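Home Units Timetable Readings Labs Staff Search this site Enter keywords Go

Service Automation, Week 4 handout
Can a machine pack a lunch order yet?
Reading time: 6 min
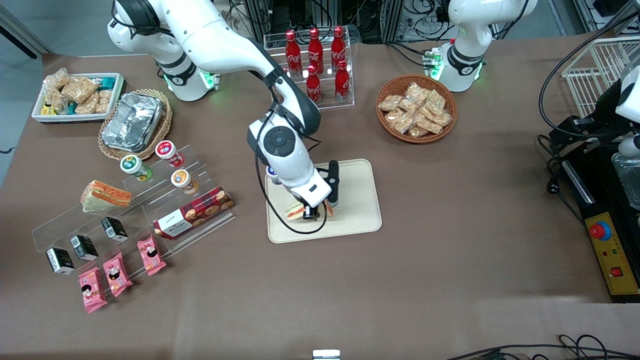
Last week we looked at machines that do one job all day, such as the carton sealers at Karnton. This week's topic is mixed picking: taking different items off a counter and placing them on a tray in a way a customer would accept. A new kitchenhand or shop assistant learns it in a morning. Machines are still learning it.

1. What makes the job hard

Rigid goods are mostly under control. A bottle with a screw cap has a known shape and stays that shape when gripped. Boxes are similar, provided there is a clear face to grab.

Sandwiches are another matter. The fingers have to close enough to hold the bread and the filling together, and a little more force squashes the lot. A wrapped sandwich adds a second problem, as clear plastic slides and throws back glare. The same goes for foil lids and pastries in clear packets. Piled in a basket, the packets also overlap, and the vision system has to decide where one ends and the next starts.

Clear acrylic stands look tidy in a shop but are awkward for depth cameras, which can read straight through them. Stepped tiers also limit the angles an arm can come in from.

2. Worked figures

Take a trial of 300 picks on a mixed counter. Suppose 100 are bottles and boxes, with 2 failures. Suppose another 50 are unwrapped sandwiches, with 8 failures. The failure rates are 2 per cent and 16 per cent. Work out what the remaining 150 picks would need to achieve for the whole trial to come in under 5 per cent. Show your working.

Count a crushed item as a failure even if it reached the tray. Suppliers do not always do this, so check the definition before comparing results.

3. Where things stand

Hendrik Botha's notes on the Kidance trial (see Readings) put it fairly: the arms can do most of the task slowly, with a person nearby to restock and fix mistakes. That is useful in some workplaces. It is a poor fit for a cafe at the lunch rush. At home it is harder again, as every cupboard is different.

For the tutorial

Read the Moussa chapter on soft grasping, sections 1 to 3. Bring one item from your own pantry that you think a two-fingered gripper would damage, and be ready to say how you would change the grip, the packaging or the tray.

Lab reports on the Grideda exercise are due in March, by 5 pm on the date listed in the timetable.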